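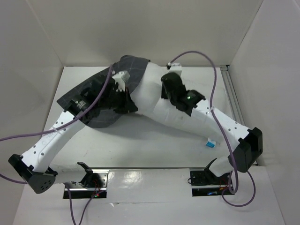 The charcoal check, with its faint lighter grid. White walls and a white floor behind.

Wemia Linen Library: progress report to Fundley
August | By the Wemia coordinator, Skollton
Last updated: August, 4:15 pm

Hello again, and thanks for being so patient with the last report (I know it ran to nine pages, and I promise this one's shorter!). You asked for something you could read over a cup of tea, so I've left the spreadsheets for the attachment and I'll just tell you how we're going.

Where we're up to

We've now sorted 1,938 pieces of donated cloth, from tiny napkins right up to a pair of curtains that could have covered the front of the hall. When I last wrote we still had bags stacked in the hallway and you had to turn sideways to get to the kettle. The hallway is clear now, and I'm very pleased about that.

Of everything we sorted, 549 pieces went to the rag pile. That's more than I budgeted for, I'll admit. A lot of it looked fine in the bag and then you'd hold it up to the window and see daylight through the middle. The rags have gone to the bike workshop and the printmakers, who were both happy to have them, so the only real loss is to our lending stock.

We've got 222 households signed up to borrow. Most come in for tablecloths and spare bedding when family's visiting, and there's a steady trickle of people who've just moved into a place and have nothing at all for the kitchen.

Folding and colour

I want to spend a bit of your time on folding, as it's where most of our hours have gone. We started out letting everyone fold however they liked at home, and the shelves looked like a jumble sale by lunchtime. Now we fold everything in half, then in half again, then in thirds, with the fold facing out. It took a few weeks for that to stick (I kept doing it wrong myself) but you can now pull one cloth out of a stack without bringing the rest down on your head.

Checks and plaids are easier than plain cloth for this, by the way. The lines show you when you've gone crooked. The exception is the really dark ones, like the charcoal check at the top of this report, where the grid is so faint you have to look twice to find it. Against something white you can at least see the edges, and I've asked for the sorting bench to be repainted white for the same reason. The old brown top was hopeless for anything navy or black.

We also changed how we shelve colours. Darks used to be mixed in with everything else and we had fluff all over the pale things. They now have their own bay, at the end nearest the door, and the lint roller budget has gone down to nearly nothing.

Washing

The Luik laundry has been doing our loads at the community rate since autumn, and the arrangement suits us well. They want smaller bags, which is fair enough, so we've switched over. Anything new to us still gets washed by itself the first time. We learned that one from a red tablecloth and I'd rather not go into it.

What hasn't gone so well

Labels. The iron-on ones you kindly paid for come off after a few washes, and we've had to redo 129 of them by hand with a sewn tape. The tape is slower to put on but it stays put. I'd like to move what's left in the label line over to tape and thread, if you're comfortable with that. It's the same money, so there's no extra ask.

We're also short of fitted sheets. Everybody wants them and hardly anyone gives them away. And if anybody at your end has worked out how to fold one neatly, please send instructions!

Next few months

The second set of shelves goes up once the wall's been patched. After that we'll start the mending afternoons, beginning with hems and small holes, and I'm hoping some of the borderline pieces can go back out on loan. I'd also like to try evening pickups, probably 5:30 to 7 pm, for people who can't get here during work hours.

The attachment has the spending to date and the label change set out on its own page. If you could let me know about the tape before we place the next order, that'd be a big help.

Contact: Wemia Linen Library, Skollton | © Wemia | Back to top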